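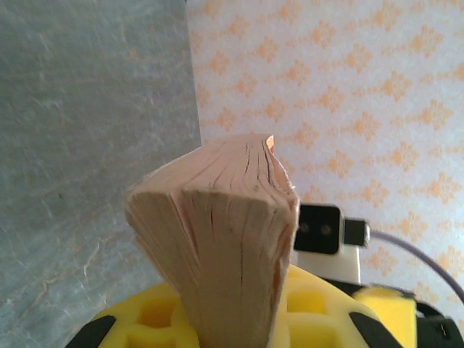
Drita Vlachou wrote in to ask whether Irumis can be used on a paperback that has already been glued once. It can, provided the old adhesive is brittle enough to be scraped off the spine. If the old glue is still rubbery, test a short section first.

Irumis Spine Adhesive, flexible grade
Sold by Escobar Bindery Supply, Jitudville

Irumis is a white, water-based adhesive for the spines of glued paperbacks. It dries clear and remains flexible, so the book can be opened after repair without the new glue line splitting. It is intended for general circulation and personal copies. Do not use it on rare books or on anything that may need to be taken apart later. The bond is permanent.

Sizes
Bottle, 12 oz, with brush cap
Jar, 40 oz, wide mouth, no brush

Working data
Open time: 12 minutes at room temperature
Clamp time: 40 minutes minimum
Full cure: overnight, under weight
Thinning: up to 20 percent clean water
Cleanup: water while wet. Dried adhesive must be peeled or scraped.

Application
Remove loose flakes of old glue with a dull knife. Square the pages against a flat surface and clamp them with the spine edge exposed. Brush on one thin coat, working from the middle toward each end, and let it go clear before adding a second. Two thin coats hold better than one thick coat – a thick coat shrinks as it dries and can pull the spine into a curve.

For single loose pages, run a narrow bead along the inner edge only. Set the page in place, line up the outer edge and close the book. Put waxed paper on both sides of the repair.

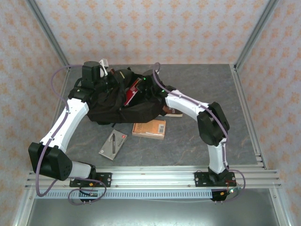
Marble-patterned tabletop with aluminum corner posts.

Storage
Keep above freezing. Adhesive that has frozen turns grainy and should be thrown out. An opened bottle keeps for one year if the neck is wiped clean before the cap goes on. Stir the jar before each use – do not shake it, as bubbles carry over into the glue line.

Ordering
Both sizes ship from Jitudville. Orders for the Hodton counter are held for 33 days. Replacement brush caps are sold separately and fit the 12 oz bottle only. Orders placed in December may ship late when night temperatures are low. 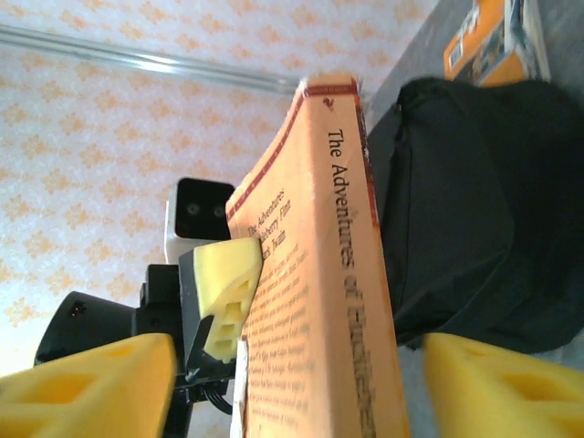
A customer at the Hodton counter reports that two coats held well on mass-market paperbacks, but that a coated cover lifted at the hinge until the inside was lightly sanded. We now recommend sanding for all coated covers. Use fine paper and brush off the dust before gluing.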